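Keeping two arms ready for the laundry

2020-05-03

Cosmin Lazăr looks after the laundry robot at Pimetti, and he begins each morning on his knees. Before the power is on, he moves every cable at the wrists with his fingers. "If the loop is too short, the joint pulls on it. If it is too long, it catches on the basket," he explains to me. "I prefer a little too long."

The gripper fingers came from Kellov, and he has changed them once, after 239 hours of work. The old ones still closed well on a towel, but a thin shirt slipped out. He keeps the used pair in a drawer for comparison.

I asked him which part takes the most time. "The zero position of the right arm," he answered. "I make it again every Monday. It takes me 39 minutes when I am not disturbed." After this he puts one garment in the basket and lets the right gripper go down to it, at slow speed, with the left arm waiting. Only when he is satisfied with the grasp does he allow the full program.

And what is he still not happy with? "The carpet," he said. "The feet stand a bit differently on it each time, so I check the height to the basket again. In June I would like to try a hard floor."
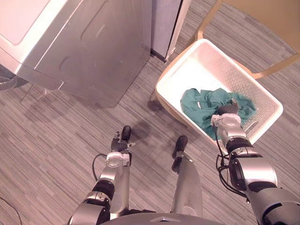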